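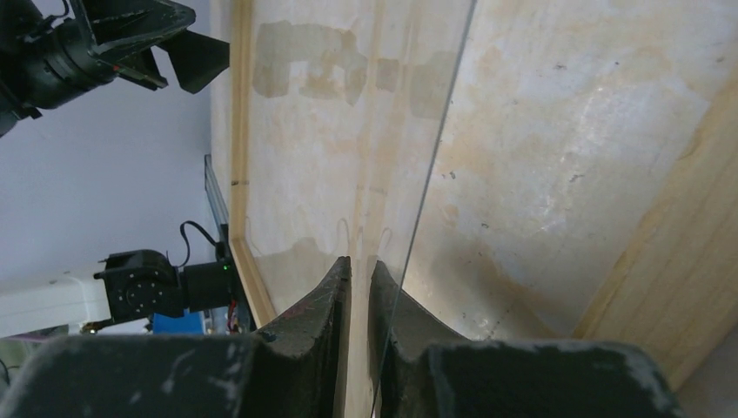

**Reading whole novels out loud at home: how do you keep your voice the same from chapter 1 to the end?**

### plumcake_narrates

Hi all! Long-time reader of the Rendano board, second time posting. I'm 18 chapters into recording my first full-length book (a public domain mystery, very foggy, lots of trains) and I am having the best time. I get up early, I drink my tea, I go be eleven different suspicious people in a dining car. Highly recommend it to anyone who's been lurking and wondering.

My problem: I went back last night and listened to chapter 1 right after chapter 17, and I sound like two different women. Chapter 1 me is slow and a bit low and clearly scared of the microphone. Chapter 17 me gallops. The detective has also drifted about 200 miles south somewhere in the middle.

So, questions:

- Do you rerecord the early chapters once you've found your feet, or leave them?
- How do you keep track of character voices over months?
- Morning or evening sessions? My evening voice is nicer but it's gravel by 8 p.m.

I'm editing in Brivow if it matters. Still learning where everything is.

### tin_whistle_ed

Welcome back! And congratulations, 18 chapters is a real pile of work.

Leave chapter 1 until you've finished the whole book, then redo it last. I do this every time. By then you know how the story ends, you know who did it, and you'll read those first pages with so much more in your voice. I redo the first two chapters and nothing else.

For characters I keep a folder of short clips, one line each, named after the character. Before a session I play the clips for whoever is in that chapter and say the line back a few times. Takes five minutes. My longest book had a sea captain who vanished for half of it and came back for the finale, and without that clip he would have returned as somebody's aunt.

### graveltongue

Going to disagree with Ed a little. Don't redo anything! Listeners settle in with you over those first chapters. Some of my favorite home recordings start out stiff and then you hear the reader fall in love with the book around chapter 4, and I think that's lovely. If you polish the opening you lose it.

Also, once you start redoing you never stop. I have a folder with five versions of the same prologue in it and they're all fine.

Totally agree on the clips though.

### tin_whistle_ed

Ha, I've heard you say this before and I still think you're wrong. The opening is where people decide whether to stay. If they leave in minute three they never get to hear the falling in love part!

### nettie_in_Cater

Morning sessions, always, but give yourself an hour of talking first. I read the mail out loud. I read the cereal box. My neighbors must wonder.

What helped me most with pace was counting words. I took one page I was happy with, timed it, and now I know my comfortable hour is a bit under what I'd been doing. My current chapter is 1178 words past the point where I should have stopped for water, and you can hear it, so that one's getting split into two sittings.

Mic position matters for sameness too, as much as voice does. Before I worked that out I was putting it down wherever there was space and every chapter had its own sound. Now I sit in the same chair and measure with my hand, thumb to little finger, from the mic to my chin.

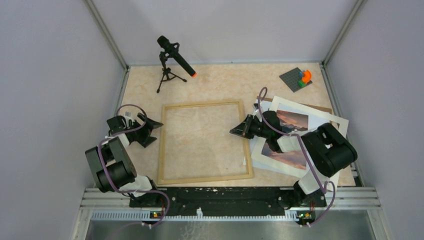

*Mic toward the back on its little black tripod, orange tip angled down.*

Small tripods are great for this, by the way. You can lift the whole thing and put it back on a bit of tape in the same place next time.

### plumcake_narrates

Tape!! Of course. I've been moving mine every time I need the table for dinner. Going to mark the spot tonight.

nettie, do you talk straight at the mic or a little past it? My P sounds are like tiny explosions. The villain is called Mr. Pepperpot, more or less, so it's coming up a lot.

### nettie_in_Cater

A little past it. Look at something just off to the side and read to that. I stuck a postcard of a heron on the wall and I tell the story to the heron.

### oldstairs

Chiming in on the sound side. People put a lot of effort into their voice and then run the noise cleanup in Brivow at full strength, which makes everybody sound like they're reading from inside a thermos. Use the lightest setting you can stand. A little bit of room is nice to listen to!

And record half a minute of silence at the start of each session, same room, same settings. When you cut out a cough you can fill the hole with it.

### graveltongue

Seconding the thermos comment. I'd go further and skip the cleanup altogether. Hang up a blanket, wait for the truck to go by, done.

### oldstairs

That works if you live somewhere quiet. I have a bus stop under my window and a refrigerator from another age. Light cleanup is my friend.

### baek_books

Two cents from a listener who also reads: I got through the whole Baek sea stories set last November while painting the hallway, over 445 tracks, and the reader changed the captain's accent twice. I didn't mind at all! What I did mind was volume jumping up and down between chapters, because my hands were covered in paint. So if you only have energy to match one thing, match the loudness. 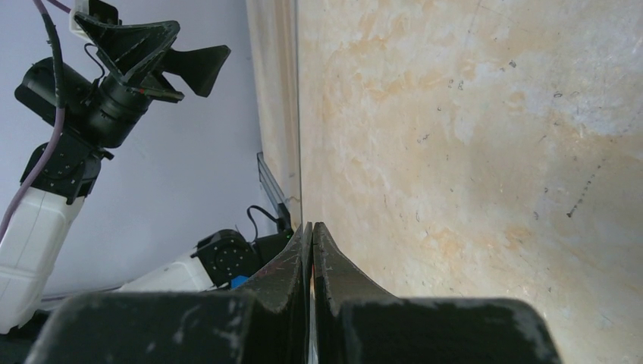
### plumcake_narrates

You're all wonderful. Plan so far:

1. Tape on the table, same chair.
2. Character clips for everyone, starting with the detective (he's going back north).
3. Light cleanup, matched volume, half a minute of quiet every session.
4. Chapter 1 stays as it is until the end and then I'll let you two fight over it.

One more question while I have you. My book has a poem in the middle, 1000 lines or so it feels like, and I can't tell if I should read it or kind of half chant it?

### graveltongue

Read it. Please just read it.

### tin_whistle_ed

Finally something we agree on. Read it plainly, take a breath at the commas instead of the line ends, and it'll be over before your tea gets cold. Post a clip when you get there, I want to meet Mr. Pepperpot.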